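Nomness Athletics Help — Track and Timing

Recording 400 m hurdles splits at a club meet

Posted by lane7mum, August 2021

Our club at Kimham runs a small twilight meet and I've been put on timing for the 400 hurdles. The coaches want touchdown splits for every hurdle as well as the finish time. Last season we did it by hand and the numbers were a mess. One runner had a split to hurdle 7 that was faster than her split to hurdle 6. Is there a sensible way to do this with parents and stopwatches, or do we need proper gear? We have $500 to spend at most.

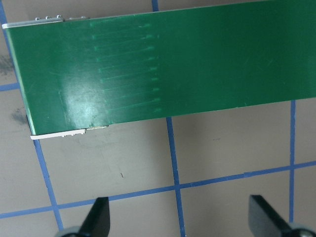

Pichon: Stopwatches can work, but don't have one person try to catch all ten hurdles for more than one runner. Give each timer one athlete and use a watch with a lap memory. Start on the flash or smoke of the gun, not the sound, and press when the lead foot lands after the hurdle. Most of the bad splits I've seen came from people swapping between take-off and touchdown halfway down the back straight. Agree on one and write it at the top of the sheet.

If your finish times come off a different system, keep the two sets apart. Don't adjust the hand splits to make them add up.

Clelolside: just film it on a phone, heaps easier

hurdlesdad_15: Filming is fine, but do it properly. Stand in the infield near the centre so you can pan around the whole lap, and get the gun flash in the shot before you swing over to the runners. Afterwards, step through the video and note the touchdown at each hurdle. I set my phone to a fixed rate first — some drop the rate in low light, and at a twilight meet that will catch you out.

The first hurdle is 45 m from the start and the rest are 35 m apart, with 40 m to the line. Put those distances in the spreadsheet and a bad split shows up straight away. I'd spend the money on a decent tripod with a smooth head and leave the rest in the bank until you know what the coaches use.

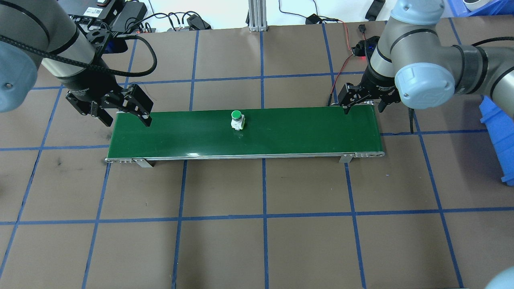 Green push button on a conveyor belt, blue tape grid on the bench

This thread has been viewed 1182 times.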